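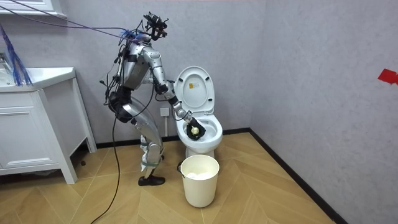
Can a machine do the toilet yet?

mopbucket_16
I clean 16 rental units for Pudia and the owners keep asking when they can buy something for the bathrooms. My answer is not yet. Floors, fine, the Senura does floors. A toilet is a different job. You have to get under the rim, keep some pressure on, and not spread what you just wiped onto the seat.

tern_and_dale
Depends what you call doing it. If it gets a pad on the inside of the bowl and keeps it there, that's most of the arm work. The rest is order of operations.

mopbucket_16
The order is the job. Lid, seat, rim, bowl, base, floor behind the base. Different cloth for each. I've trained people who took a month to stop mixing them up.

gasketgus
Shop side here. At Omau we had a machine loading parts for two years before anyone let it wipe down a bench. Loading is the same motion 700 times a shift. Wiping is never the same twice. I agree with mopbucket.

tern_and_dale
Two years ago I would have too. But look at the reach involved.

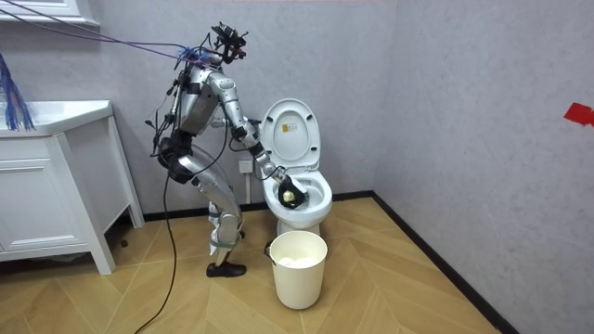 Bending at the waist and knees with a wastebasket right by your feet is hard on balance, and getting a hand down into the bowl from that position is harder. I'd call the body part close to solved. Knowing when the bowl is clean is what's left.

linty
Cables all over a bathroom floor though. I'd trip before I got to the sink.

tern_and_dale
Sure. Nobody is selling that to a landlord on Tuesday.

gasketgus
"Close to solved" is generous. Ask for 50 bathrooms in a row with the bin in a different spot each time – then I'll listen.

mopbucket_16
And what does it cost? I do a bathroom in 16 minutes. If it needs a person standing there, I may as well hold the brush.

linty
My mother has bad knees and would pay 200 a month for just the toilet and the tub. She doesn't care if it takes all afternoon.

mopbucket_16
OK, that's fair. Slow is fine in a home. It isn't fine between checkout and check-in.

esteban_floors
We looked into this for the Esteban building in November and stayed with people. Will ask again next year.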